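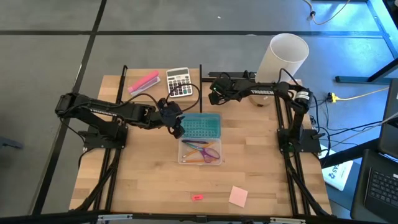 Two arms, one pencil box, and a teal lid that has cost me most of a month.

29/03/2026

I have been putting off writing about the Lalunley result, partly because I wanted to like it and partly because every time I sat down to write, another batch of runs came in and changed my mind by a few points. I'm writing it up now anyway. If the next batch changes my mind again I'll add a note at the bottom like everybody else does.

For anyone who missed it: Lalunley is a recipe for training two-arm policies from a small number of demonstrations. The pitch is that you don't need hundreds of teleoperated episodes per task. You collect a small set, you label where each arm hands the lead over to the other, and the training uses those labels to stretch what you have. The write-up claims that a policy trained this way keeps working when the objects on the table get moved around. The authors' videos are very good. They are also very short, and I have made enough robot videos myself to know what gets left on the disk.

So I tried it on our table. The task is packing a pencil box: scissors, a couple of pencils and a pen go in the tray, and the lid goes on. I picked it because it's boring and because we already had a baseline for it. We record on two Trossen arms bolted to the left and right of a butcher-block top, and the table has other desk stuff on it that the policy is supposed to leave alone. Calculator, eraser, sticky note, that sort of thing.

Esperanza Peñalver did the teleoperation. I mention this because operator skill is the variable I trust least in this whole business, and she is much better at it than I am. When I drive, the arms look like they're arguing. We recorded 152 episodes in all, with the plan to train on small slices and keep the full set for the comparison. Lalunley's smallest setting uses 14 demonstrations, so that's where I started.

The first runs looked great. I'll admit I got a bit carried away and sent a clip to a friend at Bendelton with too many capital letters in it. The left arm came in over the box, the right arm stayed out of the way, the lid went down. Then I moved the box. I didn't move it far, maybe the width of the eraser, and I turned it a little. The policy put the gripper where the box used to be, closed on air, and went through the rest of the routine with total confidence.

Now, the paper says clearly that object placement was varied. I went back and read that section three times. What it says is that placement was varied "within the workspace region covered by demonstrations." That's a sentence that can mean a lot or almost nothing, and there's no diagram. If your demonstrations cover a region the size of a dinner plate, then varying things inside a dinner plate is a test I'd expect most methods to pass. I wrote to ask how big the region was. I got a friendly answer that did not contain a measurement.

To be fair to them, there are parts that hold up.

The handover labels do help. I trained the same network with and without them, same slice of data, same number of steps, and the version without them had an ugly habit of sending both grippers toward the lid together. With the labels that mostly went away. Labeling is tedious but you can get through a small set in an afternoon, and I would do it again even if I threw out everything else in the recipe.

Training is also stable. I ran it with 3 different seeds and the results were close enough that I stopped worrying about it. That sounds like faint praise, but anyone who has spent a week on a seed lottery will know why I'm pleased.

What I don't believe is the headline, that a small set is enough. Here is my problem with it. The comparison in the paper is against a plain baseline trained on the same small set. Of course the plain baseline does badly there! It was never meant for that. When I gave our baseline the full set, it beat Lalunley at the small setting with the box moved, and it wasn't close. When I gave Lalunley the full set too, the gap between them shrank to something I wouldn't bet lunch on. So the fair claim would be that the method gets more out of very little data, in a layout that stays close to what it has seen. I would have read that paper too. I'd have cited it.

There's also the matter of the lid. Clear plastic trays are a pain for cameras, and our lid has rows of small holes in it, so I was curious how the policy decides when the lid is seated. As far as I can tell, it doesn't. It lowers, it lets go, it leaves. I pulled out 7 runs that our script had scored as successes and watched them back at half speed, and in some of those the lid was sitting on a pencil. The script only checks the height of the lid against a threshold I set myself, too loosely, back in the Aranda days when we were packing something else. That one is my fault, and I've tightened it. But I do wonder how many other groups are scoring lids with a threshold somebody picked once and forgot. The paper's success criterion is "lid placed." Placed how?

I've had a couple of emails asking whether the arms are the problem, and whether nicer hardware would close the gap. I doubt it. The misses I'm seeing are misses of belief, where the policy is sure the box is somewhere it isn't. A more precise arm would get to the wrong place more precisely.

Next I want to do the dull version properly: mark out a grid of box positions, go through them in order, and report each one separately instead of one big average. Skinton have said they'll run the same grid on their table if I send the layout, which would be the first check on any of this by people who don't share my lighting. I'm hoping to have numbers in April. Until then, if you're thinking of using Lalunley, take the labels, ignore the demo count, and please move your box before you post the video.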